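Courses > Retail Management > Week 5 > Handout

Week 5: Leases, landlords and store closing decisions

Lecturer: Saulius Adomaitis
Tuesday, October 4, 2022

Please read this handout before the seminar. Last week we talked about stock and why unsold stock is dangerous for a small chain. Today the subject is rent. For most chains it is the second largest cost after wages, and it is much harder to change quickly.

1. What the chain signs

A store lease in a shopping center has normally three payments. The first is base rent, which is fixed and paid monthly. The second is a share of common costs, such as cleaning, security and heating of the corridors. The third is percentage rent. It is paid only when the sales of the store pass a certain level, which we call the breakpoint.

Students often mix up the natural breakpoint and the agreed breakpoint. The natural one is base rent divided by the percentage. The agreed one is any number that the two sides wrote in the contract. In an exam answer please say which one you use.

2. The Jellero case

Jellero sold bags and small gifts and had 40 stores, almost all of them in centers owned by one landlord, Heffernan. In the beginning this was comfortable. There was one contact person, one form of contract, and the renewal dates were close together. When sales went down, the same thing became a problem. All the leases had a cross-default clause, so a missed payment in one store gave the landlord rights in every other store.

Look at the store in Paloro. Its monthly sales per week of trading were not bad, but the base rent was set in a good year and it went up every June. The monthly base rent was $2,571 when the store opened and $3,098 at the end of the lease. Sales in the same period stayed flat. Calculate the increase in percent yourself and bring the result to the seminar.

The manager for property at Jellero, Dymphna Mulcahy, proposed to close this store early. The finance side wanted to wait. Both positions can be defended, and I would like you to prepare both.

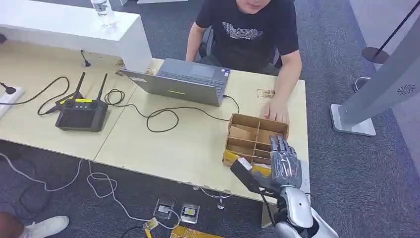 For closing early there are two main arguments. The store stops losing money sooner, and the stock can be moved to a stronger store before the holiday season. Against it stands the remaining rent. If the lease has no break clause, the chain owes the rent until the last month, with or without customers. In some places the landlord must try to find a new tenant and so reduce the loss, in others he does not have this duty. Check the law of the place before you write a number in your table.

3. The co-tenancy clause

This clause protects the small tenant when a big one leaves. For example, the lease can say that the rent falls by half if the anchor store is dark for more than six months. "Dark" means closed for trade, even if the rent is still paid. Jellero had such a clause in only a few contracts. In Paloro the anchor was Jendent, a furniture seller, and when it left, Jellero continued to pay the full rent.

Read the wording carefully. Some clauses name the anchor, and some speak only of a percent of occupied floor area. The second type is weaker for the tenant, for the reason that many small shops can fill the area and still bring few visitors.

4. Vocabulary

Break clause: a right to end the lease before its term.
Surrender: both sides agree to end the lease, usually for a payment.
Sublease: the tenant rents the space to another, but stays responsible to the landlord.
Dark store: see part 3.

For the seminar

Write one page, not more, from the side of Mulcahy or from the side of finance. Show the remaining rent, the expected loss from trading and the cost of moving the stock. If you assume something, write it down as an assumption. The page counts for 40 points of the seminar grade, and late work is accepted until the next lecture only.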